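Section 4. Planning and Budgeting for Handheld Gripper Units

4.1 Before You Order

1. List the tasks the units will be used for. Work with cloth and other soft goods calls for ridged finger pads, which are ordered separately.

2. Decide how many units each site needs. The Sulport site began with two and added a third in May, once the work schedule was settled.

3. Request a written quote from Dedton. Quotes dated before Oct 21, 2019 do not include spare pads and must be reissued.

4. Enter the purchase under budget code 403. Orders without a code are returned to the requester.

Note: Allow seven business days for approval — nine if the order includes mounting hardware.

4.2 Recurring Costs

5. Set aside funds for replacement pads and pivot pins. Pads are sold in pairs and should be replaced in pairs.

6. Include a supply of practice fabric in the first order. Printed and plain cloth in several weights is recommended.

Caution: Do not buy used units through Resell or any other secondhand channel unless the Mirzaei inspection form is attached. Units without the form are not covered by the service agreement.

7. Send the completed plan to Arash Mahmoudi, Equipment Planning, and keep a signed copy at the site.

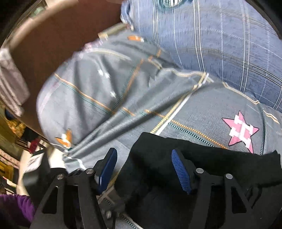
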